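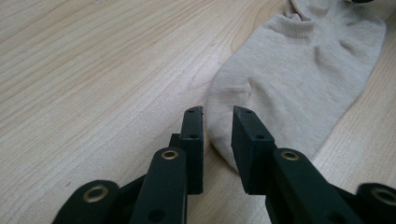
According to Eltell, who got a comment in under my last review before I had finished spellchecking it, the Zunex kit is a very expensive way of not pairing your own socks. Fair enough. I bought it anyway.

The kit is a hand-held two-finger gripper: dark arms, brass eyelets at the pivots, and a bag of screws that were mostly the right ones. You work it by hand first, show it what folding looks like, and later bolt the same fingers to an arm and hope. The box promises a 60 minute build. Mine took two evenings on the shared bench at Colley, one of them spent looking for a spacer that was in my turn-up.

Good points: the fingers close square, the linkage has very little slop, and the pads will pick up a single layer of knit if you come in low. Thick cuffs are another matter. I recorded nearly 60 goes with ankle socks before I trusted my wrist, and 29 of them were fit to keep.

Bad points: the instructions skip step 20 entirely, the trigger spring pinches, and spare pads come only from Hapeta, who have been "restocking" since April.

Would I buy it again? Probably, if somebody hid the receipt. The arm mount goes on next week. Until then I am folding at the speed of a tired person with tongs.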